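Brekia open day in Gultau – anyone else go?

Posted in: Shows and Site Visits, January 2020

flatpack_larry
Went to the Brekia open day and stood in line 51 minutes for the soft goods demo. One picture before I start complaining.

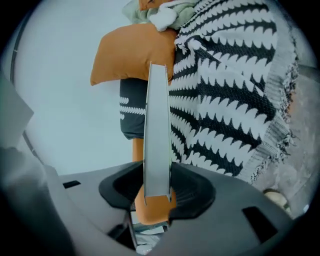 The finger, the orange cushion and the black-and-white knit, from the gripper's side of things.

The knit was the part I came for. Anybody can pick up a box. A blanket with a fringe is where robots go to be humbled. They ran it 9 times while I was there and I'd call six of them good. The presenter called all of them "informative."

sprocketeer
Six out of 9 on knitwear is better than my dryer manages. Was this the Major arm or the Flavance one? The brochure had both names on it and explained neither.

flatpack_larry
Major is the arm, Flavance is the software. I asked twice and got a tote bag the second time.

mill_rat
I'm going to be the grump. A flat metal finger around loose yarn is asking for snags. I ran a folding line for years and anything with an edge found a thread sooner or later. Did they let you look at the blankets afterward?

flatpack_larry
They did not. There was a rope.

mill_rat
There's always a rope.

tolerance_stackup
Disagree with the grump, a little. The finger sits in a rubber cup, you can see it in the picture, and I'd bet there's some give there. Rigid finger, soft mount. I don't hate it.

mill_rat
You'd bet. I'd want to see the thing after 4,000 picks with lint packed in those ridges.

sprocketeer
Is that a pom-pom at the top?

flatpack_larry
Yes, on something fluffy and pale green. I had to leave before they got to it, so its fate is unknown to me.

quietcobot
I was in the later group. They quoted us 100 picks an hour, then the arm spent most of our slot thinking about a cushion. The coffee was good, though, and parking was free. They're doing another one in May, sign-up is at the front desk or by email.

mill_rat
Fine, I'll go in May. I'm bringing my own sweater.

tolerance_stackup
Bring one you don't like.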